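Stacking Tinned Goods on a Shared Table
Ivone Caldeira and Tarek Lamrani

2. Setting out

The tins stand on a light wooden table. Lids in grey-blue have a raised rim, and the rim decides how well a second tin sits on top. 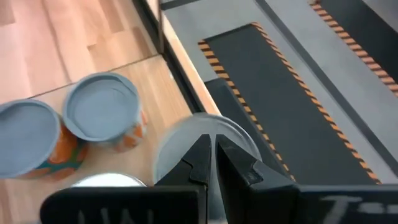

Tins with matching rims were paired first. Wide tins were kept for the bottom row.

The pineapple tin has a silver top and is larger than the grey-topped ones, so it was treated as a base.

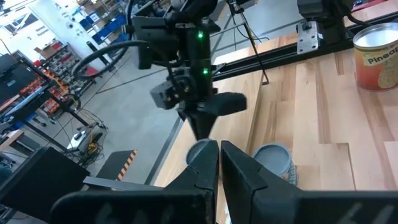 Page last changed: 7 May 2018

Stacks were limited to two tins. The potted cactus stayed in its corner throughout.
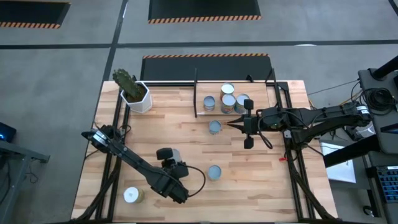 3. Results

Of 57 stacks tried, 47 stood unaided.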